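Speaker notes: crowdfunding a small adventure game
Last updated: 14 May 2021

Slide 1. Say hello, say what Noltdale is: a point-and-click game set in a flooded mill town. Two of us made it. I did the writing and the accounts, so this talk is mostly the accounts.

Slide 2. The numbers. We had 1,318 backers. The campaign page was up for 49 days before launch as a "coming soon" page, and 278 people had signed up by the time we opened. Pause here. Most of the first day's money came from that list.

Slide 3. The demo. We put out the first chapter free. It takes under an hour. We fixed the save bug in the second week, which was too late for the people who had already lost their progress. Test saving before anything else.

Slide 4. Reward tiers. We had 4. We started with more and cut the ones that needed posting. The art book stayed as a PDF. Mention the Gollonville print quote if there is time, skip it if not.

Slide 5. Showing the game in person. We took it to the Reltow games fair on one laptop with two pairs of headphones. People will play for ten minutes if there is a chair. Bring a mouse, as trackpads put players off.

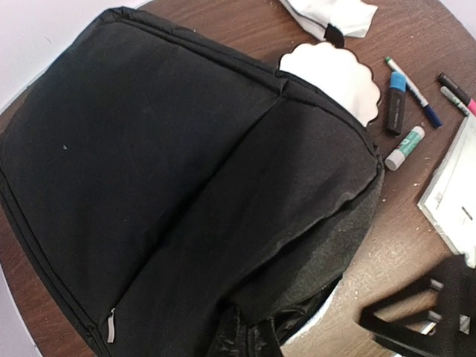
Reltow regulars told us that the sign-up sheet should go next to the mouse, where players' hands already are, and that a spare pen matters more than a banner. We did it their way on the second morning and got more names.

Slide 6. Updates. One every fortnight, even when there was little to show. Backers were fine with delays when we gave a new date. They were not fine with silence in May, when we were both ill and posted nothing.

Slide 7. What we would change. Start the mailing list earlier. Ask for a bit more money, as the fees and the music cost more than planned. Leave the stretch goals out.

Questions. If asked about consoles, the answer is not yet.

Sign up to our newsletter for new talks and notes. You can unsubscribe at any time.

Comments

Yu: Did you count the demo downloads as well as the sign-ups?

millpond: Backed this one. The save bug got me too, but the update about it was clear.

tarn_b: Agree on stretch goals. Ours added five months.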